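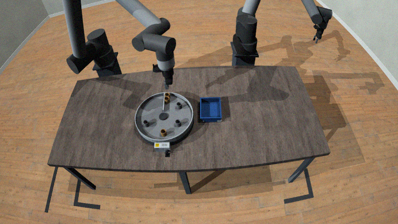 Questions from the floor about the new sorting cell

Thank you to everyone at Grallness who wrote in -- I've read every note, and I've tried to answer the way I would over coffee.

Will anyone lose their job?
No. The cell takes over picking rings and small cylinders out of the round tray, and the 2 people who do that now on each shift move to inspection and kitting, at the same pay.

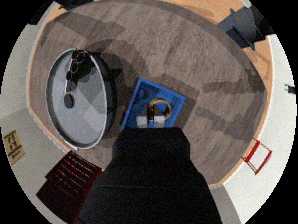
What will I be doing all day instead?
Inspection, mostly, plus some time looking after the cell itself, and I promise we'll teach you at a pace that suits you. You'll learn how a good pick looks, with the ring held between the two fingertips and the blue bin close by, and when to press pause and call someone over.

Who is training us?
Nayara Teixeira from Plotine, who is patient and very happy to repeat things. Groups start in April, and you'll go through 200 practice picks on the simulator before you go near the real arms. 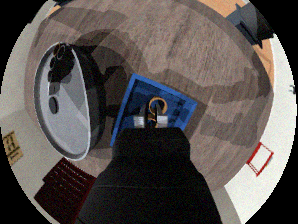
If your shift clashes with your group, tell your lead and we'll find you another one. Training hours are paid, of course, including the ones that fall outside your usual week.

Can I stand near the arms while they run?
Please stay outside the floor markings. If a part drops, let it lie until the cell has been paused.

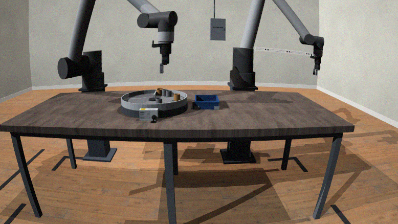
The simulated cell, with the tray and blue bin in front of the two arms.

More questions? Call me on extension 513, any shift.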